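El regreso de los colores que salen de la olla

Cuando Marjan Moradi abrió su taller de tintes en Ondale tenía 3 ollas, un hornillo prestado y una libreta llena de manchas. Hoy guarda 900 muestras de lana en cajones que huelen a granza y a nuez, ¡y qué gusto da abrirlos! Hay amarillos de gualda que parecen encendidos por dentro, rosas que cambian según el agua del pueblo, un azul casi negro que le costó un invierno entero.

La tintura vegetal vive un momento precioso. En junio, el patio se llena de gente que llega con bolsas de cáscaras de cebolla y sale, ya de noche, con los dedos anaranjados y una madeja bajo el brazo. Rekha Dubey, tejedora, vino por un fin de semana y se quedó 14 meses. «Yo compraba el color hecho», cuenta. «Ahora lo espero, y a veces me sale otro mucho mejor».

El verde es el gran reto, porque casi ninguna planta lo da de una vez. Primero se tiñe de amarillo y luego se baña en índigo, con paciencia y sin mirar el reloj (Moradi prefiere empezar a las seis de la mañana, con la radio puesta).
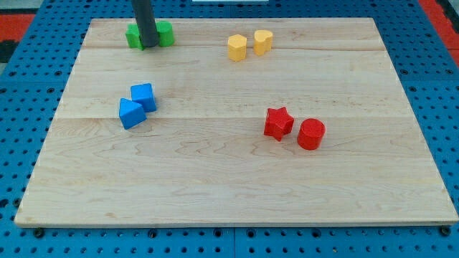

Con los principiantes, Moradi habla de parentescos antes de encender el fuego: qué tono acompaña a cuál, cuál se apaga al lado de otro. Poner juntas dos piezas del mismo color, como los dos bloques verdes sobre la tabla de madera clara, es un ejercicio tan sencillo que da risa, y sin embargo afina el ojo muchísimo. Después vienen las lanas, y ahí empiezan las discusiones felices sobre si aquello es musgo, oliva o salvia. La última que presencié seguía viva a la hora de la cena.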